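Home robotics forum > Learning from demonstration > Paper bag task: how many demos before it stops being silly?

skekonari_fan
Joined: December
Posts: 271

Right, I'm having far too much fun with this and I need other people to talk to about it. I've been collecting demonstrations for a bag task (paper carrier bags with twisted handles, the sort you get from a bakery) and I'm now at 400 episodes. Two fingers, wrist camera, me on the leader arm. I pick the bag up by the handle, move it across the table, set it down, let go. Each one takes me less than a minute when I'm not faffing.

The policy trained on the first half of the set would go for the handle and then close too early, nearly every time. With the full set it gets hold of the handle far more often and I did a little dance in the kitchen. Anyone else working with paper? I'd love to compare notes.

Leonie Lenz
Moderator

Lovely stuff! Paper is a great choice, it creases a bit differently every time you touch it so you get variety for free. Do you start each episode with the fingers open or closed? We went round in circles on this with the Wakura set and I'm still not sure we picked right.

skekonari_fan

Closed, always. I bring the arm to a start pose beside the bag and only open on the way in.

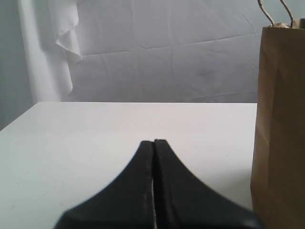 What happens if you mix open and closed starts in one set? The policy tends to learn both, provided each kind turns up often enough and the gripper opening is recorded as part of the state.

Leonie, that's my understanding from the Cabanatuan write-up anyway. I haven't tried it myself, I wanted to keep one thing fixed while I got the hang of the rest.

tinlid

I'd push back on always starting closed. If every episode begins the same way, the model gets very good at that beginning and goes to pieces the moment you hand it something else. Ours would freeze if the fingers were a centimetre open at the start. Mix it from day one, I say. Same goes for the background. Plain white everything is lovely to look at and then you move to a real worktop and it's lost.

Leonie Lenz
Moderator

I half agree, tinlid. For a first set I'd still keep the background plain. You learn so much faster what's wrong with your own driving when nothing else is changing. Once the grasp is decent, throw in the tea towels and the patterned oilcloth and whatever else is in the drawer.

tinlid

But then you've got 400 plain episodes weighing the whole thing down and you need as many again to balance them out. I did exactly that and regretted it.

Lizelle Rampersad

Hello all, long-time reader. I run collection for a small group using Verkska arms and we've got 1533 episodes on bags, boxes and pouches put together. For what it's worth, background gave us much less trouble than the bag position did. Our operators kept putting the bag back on the same patch of table without meaning to – everybody has a favourite spot! We printed a sheet of start positions and had people work down it, and the next training run was better than anything we'd had before.

On open or closed, we do both, and write it in the episode notes. I wouldn't throw away a set that's all closed though. Add some open starts on top and see.

skekonari_fan

Oh no, the favourite spot. I have absolutely got a favourite spot. I've just scrolled back through a batch and the bag is on the right in practically all of them. I'm right-handed, I never even thought about it!

Lizelle, how many positions were on your sheet?

Lizelle Rampersad

We had 7, plus a note for which way the handles should face. Turning the bag matters as much as moving it. A handle seen edge-on from the wrist camera is a very thin thing indeed, and the policy needs to see plenty of those.

tinlid

Seconding the handle angle. Also squash the bag a bit now and then, and swap it before it goes completely soft. A tired bag folds over when you lift it and the fingers slide up the paper.

Do you keep your failed grabs, by the way? I bin mine.

Leonie Lenz
Moderator

Don't bin them! Keep any where you missed, backed off and got it on the second go. Those are gold. I only drop the ones where I gave up or knocked the bag off the table.

tinlid

We'll have to differ on that one. Mine learnt to miss on purpose, I swear. It would do the little back-off every single time, even with the handle right between the fingers.

skekonari_fan

Ha, I'd quite like to see that. I've kept mine in a separate folder so I can train with and without and post both results. Plan for the next batch: bag on the left, bag at the back, handles turned, half the starts open. Background stays white for now, sorry tinlid. Lizelle, would you be willing to share the position sheet?

Lizelle Rampersad

Of course, I'll tidy it up and put it in the files section tonight. It's drawn for our table so you'll need to scale it to yours.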